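Ticket n° 1 211
Objet : tour Dell, arrêts en charge puis absence de démarrage
Client : Grallo, bureau d'études
Ouvert le : 14 novembre 2018
Ouvert par : Lionel Leclerc
Pris en charge par : Caradog Bowen, atelier Milteo
Priorité : normale
Statut : résolu, sous surveillance

Symptômes déclarés

Le poste s'éteint sans message pendant les calculs longs. Premier arrêt après 14 minutes de charge, les suivants plus tôt. Dernière température processeur relevée par l'outil Sovetti avant coupure : 97 °C. Le client a démonté le ventirad lui-même, remis de la pâte thermique et remonté. Depuis, les ventilateurs tournent, aucun affichage, pas de bip.

Éléments fournis par le client : tour, cordon secteur. Ni écran ni clavier. Les données du disque sont à conserver. Aucune sauvegarde récente selon le demandeur.

Vérifications à l'arrivée

Essai sur écran d'atelier : pas de signal, ni sur la carte graphique ni sur la sortie intégrée. Alimentation mesurée au testeur : tensions conformes au repos. Pile CMOS remplacée, réglages remis à zéro par le cavalier, sans effet. Disque branché sur un autre poste en lecture seule : lisible, image complète faite et stockée sur le serveur Daza.

Démarrage avec une seule barrette, puis sans aucune barrette. Le comportement est identique dans les deux cas, et l'absence totale de bip sans mémoire oriente vers le processeur, le socket ou la carte mère.

Démontage : secteur débranché, bouton de marche maintenu pour décharger, tour couchée sur le côté, panneau retiré, ventirad déposé.

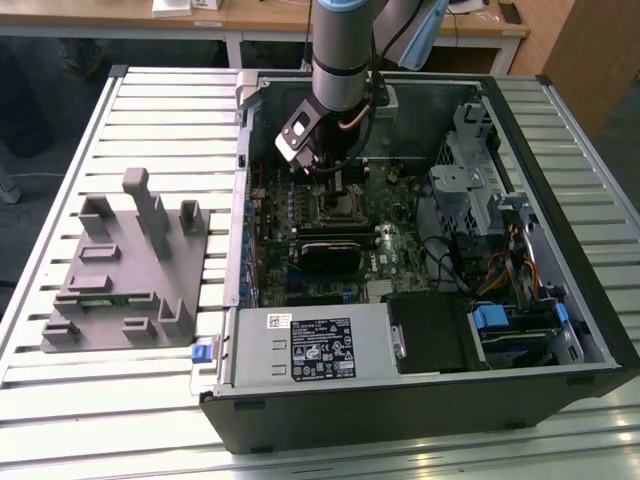
Faut-il sortir la carte graphique pour travailler sur le socket ?
La carte peut rester dans son connecteur tant que l'on n'intervient que sur le processeur. On la retire seulement pour un essai en configuration minimale, ou si la carte mère doit être déposée.

Suite du démontage

Pâte thermique en excès sur le dessus du processeur et sur deux côtés. Nettoyage à l'alcool isopropylique et chiffon non pelucheux, capot métallique d'abord, bords ensuite. Le processeur n'est déverrouillé qu'après ce nettoyage. Levier dégagé vers l'extérieur, cadre relevé, processeur levé à la verticale, sans glissement.

Consigne pour les pièces déposées : processeur et mémoire vont sur le support gris, capot vers le haut pour le processeur, barrette à plat dans son logement. Rien de posé directement sur les profilés de l'établi. La vis qui tombe dans une rainure est retrouvée avant la remise sous tension. 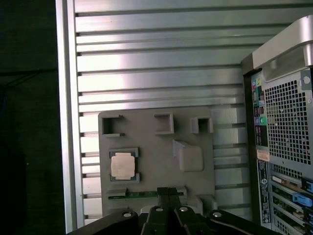 La face inférieure du processeur a été contrôlée à la loupe. Trace de pâte sur plusieurs plages de contact, près d'un angle. Pas de rayure profonde, pas de plage décollée. Nettoyage au coton-tige à peine humide, séchage à l'air, second contrôle. Les barrettes n'appellent pas de remarque ; contacts passés au chiffon sec.

Contrôle du socket

Éclairage rasant, deux orientations. Les rangées de contacts doivent renvoyer un reflet régulier. Un point terne apparaît dans le même angle que les traces relevées sous le processeur. Au microscope : un contact couché sur son voisin, un autre légèrement abaissé, résidu de pâte entre les deux.

Hypothèse retenue : processeur reposé de biais pendant l'intervention du client, avec de la pâte ayant débordé dans le socket. Cette hypothèse explique l'absence de démarrage. Elle n'explique pas les arrêts en charge antérieurs, à traiter à part.

Deux options transmises au client : redressement des contacts, sans garantie de résultat, ou remplacement de la carte mère par une pièce d'occasion du lot Grallo (200 postes du même modèle, dont une partie réformée). 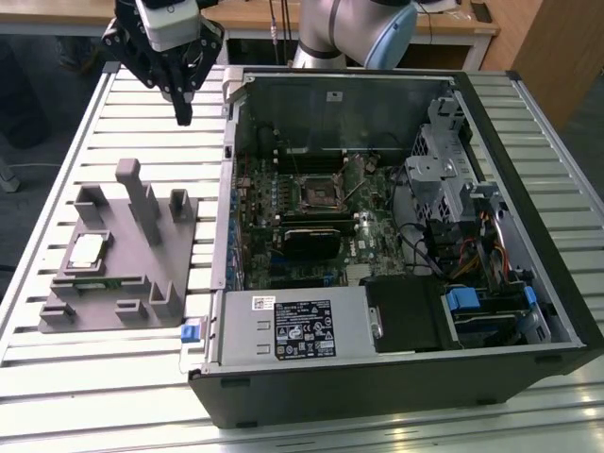 Graham Lambert demande que l'on tente le redressement avant tout échange de carte : le poste porte une licence liée au matériel, et un changement de carte mère obligerait à refaire l'activation auprès de l'éditeur. Il accepte le risque par écrit et précise que le poste peut rester immobilisé jusqu'en décembre.

Intervention sur le socket

Résidu retiré à l'alcool avec un pinceau antistatique, poils courts, par petites touches dans le sens des contacts. Séchage, contrôle, deuxième passage. Contact couché relevé à l'aiguille fine sous microscope, en trois reprises. Contact abaissé repris une seule fois. Alignement jugé correct dans les deux axes. Ne pas chercher à parfaire : un contact repris trop souvent casse.

Pendant toute la durée du travail, faisceaux d'alimentation écartés du socket. Le connecteur processeur reste débranché. Disque laissé débranché également jusqu'à la fin des essais.

Contrôle visuel avant remontage : socket propre, cadre et levier libres, connecteurs mémoire sans corps étranger, carte graphique bien enfoncée.

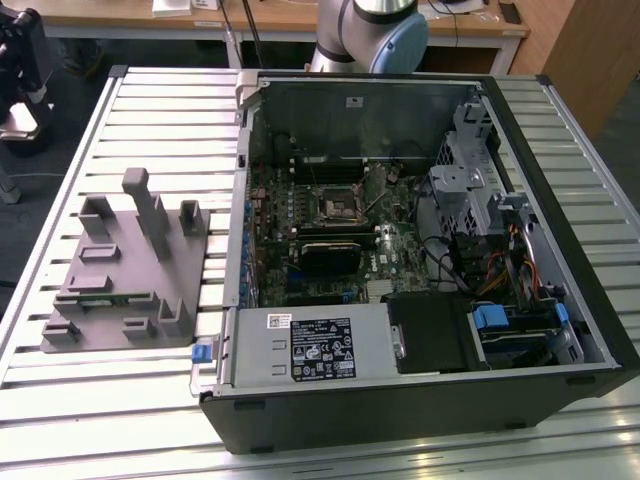 Photo : Damián Painemal, atelier Milteo

Remontage

Processeur posé à la verticale, détrompeurs alignés, cadre rabattu, levier verrouillé. Une barrette dans le premier connecteur. Pâte thermique : un point central, pas d'étalement. Ventirad serré en croix, par quarts de tour. Connecteur du ventilateur branché sur la prise processeur et non sur celle du boîtier.

Premier démarrage : affichage obtenu, message de réglages perdus (normal après remise à zéro). Processeur reconnu, mémoire reconnue. Deuxième barrette ajoutée, puis test mémoire complet : aucune erreur. Les deux canaux répondent.

Arrêts en charge

Ventirad d'origine examiné par Nicanor Durán. Une patte de fixation fendue, appui inégal sur le capot du processeur. Défaut ancien, bords de la fente encrassés. Cela correspond aux températures relevées avant l'intervention du client. Ventirad remplacé par une pièce équivalente du stock. Poussière retirée des grilles et du ventilateur arrière.

Essai en charge prolongé, disque rebranché : pas d'arrêt, température stable, ventilateur audible mais régulier. Système du client démarré normalement, licence toujours active.

Pièces et consommables

Ventirad, occasion testée
Pile CMOS
Pâte thermique, alcool isopropylique

Réserves

Le socket a été redressé et reste fragile. Ne plus déposer le processeur sauf nécessité. En cas de nouvel arrêt ou de perte d'un canal mémoire, rouvrir ce ticket au lieu d'en créer un autre, et joindre le relevé Sovetti.

Dernier message, Lionel Leclerc : poste reçu et remis au bureau d'études. Un second poste du même lot monte aussi en température, sans arrêt pour l'instant. Faut-il l'envoyer ?

Réponse, Caradog Bowen : oui, sans démonter le ventirad. Noter la température au repos et en charge sur l'étiquette. L'image du disque du premier poste est conservée sur Daza jusqu'à la clôture du ticket.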